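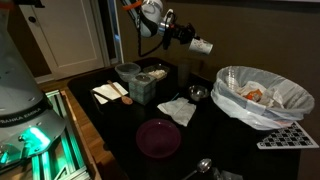 Chapter 9
Clearing and Setting a Small Table

I grew up in a house where the table did everything. We ate on it, did our homework on it, mended things on it and wrapped presents on it, and before every meal somebody had to shout for it to be cleared. I hated that job. What I did was push the lot to one end, books and jam and all, and lay the plates in whatever gap was left. It took me years (and one very soggy library book) to see that clearing a table is a skill like chopping an onion, and that you can get a good deal better at it in an afternoon.

In Chapter 8 we looked at cupboards and shelves, places where things stay put for weeks. A table is different because everything on it is on its way somewhere. The cup is going to the sink, the oats are going back in the cupboard, the tissues live there all day and only need shifting out of the way of the food. When I started teaching this course at Stuston I used to begin with cloths and sprays, and my students wiped beautifully round everything and moved nothing! So now we begin with the things themselves.

I sort them in my head before I touch any of them. Some are going to be eaten from or cooked with in the next 30 minutes. Some hold food that has to be kept covered. The rest are simply there, and these are the ones that cause the trouble – a tissue box in the middle of the table, an empty tub, a bowl left at the back because it's clear plastic and the eye slides straight over it. I'm terrible for clear plastic. On a dark table it can be very hard to spot in the evening, so I put the big light on before I start. 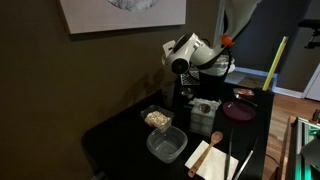

Dry food in an open container goes first. Oats and rice travel much further than you'd think if an elbow catches them, and on a wooden floor you'll be finding them in the gaps until April. Carry the container with one hand underneath, put the lid on if you can find the lid, and only then start on the plates and bowls. Paper cups I leave till last of the light things, after checking inside for dregs.

Then there are the long, awkward things: spoons, tongs, anything with a handle. They roll, and they leave marks. I lay mine on a folded napkin near the front edge with the handles towards me, so I can pick up the one I want without reaching across somebody's supper. My old Cako wooden spoon has had its own napkin for years, and I won't hear a word against it.

By the end of this chapter you should be able to clear a family-sized table, set 2 places on it and say where each thing went. Before you read on, go and look at your own table and write down what's on it, leaving it exactly as it is. You'll need the list for the activity on page 131.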